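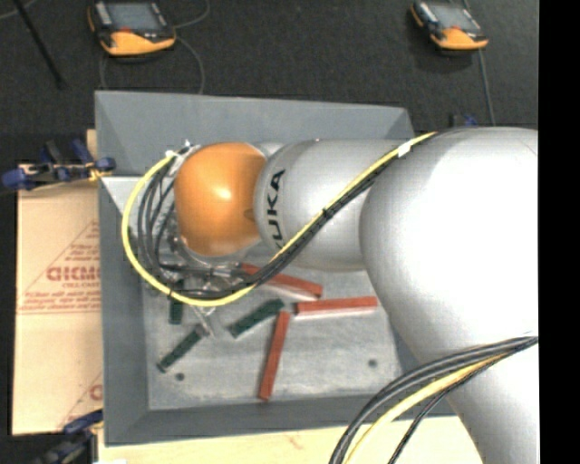
A freight invoice has more places to go wrong than most shippers check. The base rate gets looked at because it is the biggest number, and the charges under it get paid. Start with the things you can look up without calling anyone: weight, freight class, origin and destination ZIP codes, and the count of handling units. Unit counts go wrong most often on mixed loads, where one mixed crate may be entered on the bill of lading as two line items and rated as two pieces. If the carrier's count and yours differ, stop there and fix it before you look at anything else.

1 Oct 2010 -- 4 min read
Shared 37 times

Step 1. Pull three papers for each shipment: the bill of lading, the delivery receipt and the invoice. Staple them in that order.

Step 2. Compare the weights. If the invoice weight is higher, ask the carrier for the reweigh certificate. No certificate, no adjustment.

Step 3. Check the fuel surcharge against the carrier's table for the week of pickup, not the week of billing. In May we went back through 145 invoices from Pellegrini and found 17 with the wrong week applied. All were credited.

Step 4. Go down the accessorials one at a time. Liftgate, inside delivery, residential and limited access each need a note on the delivery receipt or a request from you in writing. Limited access is the one to watch -- Fotis billed it on every load to our Pruvari dock for most of a year, and the dock is in an ordinary industrial park.

Step 5. Put the disputed lines in a single claim per carrier per month. Give the pro number, the amount billed, the amount owed and a short reason. Attach copies. Keep the originals.

Step 6. Pay the undisputed part on time. Holding back the whole invoice can cost you the discount, and then you are arguing over two things.

At Skoneo we allow 34 days for an answer, then send the claim again to the carrier's pricing manager with the first date marked on it.

Gaetano Zuccaro

6 comments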